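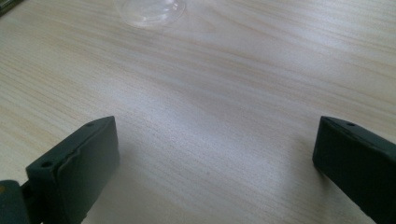
Trimming the start of each demonstration is the cheapest change we have made to our imitation learning pipeline, and it gave us the clearest result. The method goes like this. You record demonstrations with a hand-held gripper, find the moment the approach really begins, and drop everything before it. A good starting point has the fingers wide open and the target already in view, even if only part of it is. The clear plastic piece at the top edge of the frame, with its curved rim, is enough to count.

What you need

A set of demonstrations with finger width logged, the Gilterer trimming script, and a policy you can retrain overnight. We used the Altbridge set, which has 608 demonstrations of single-object pickups.

Step 1. Plot finger width against time for a handful of demonstrations. Look for the flat stretch where the fingers stay fully open before they close.

Step 2. Mark the first point on that stretch where the target enters the view. Clear objects need a manual check. Our detector missed them on pale wood with glare, so look for the rim highlights yourself and enter the time by hand.

Step 3. Back up 7 time steps from the mark and cut there. Cutting right on the mark made the policy hesitate at the start of a run. Going back much further brought the wandering back in.

Step 4. Retrain with the same seed and settings as your baseline. Change nothing else — it is tempting to fix the learning rate at the same time, and then you can't tell which change did what.

Step 5. Test both policies from the same start poses.

What we got

On the Bostville bench the trimmed policy needed 2 fewer seconds per pickup at the median, and it drifted sideways less on the way in. Success on solid-colored objects stayed the same. The gain on clear objects held only with the manual marks from Step 2.

The Gaillard arm needs its wrist offset reset before each batch of tests. Save the untrimmed files too, as the script overwrites them by default.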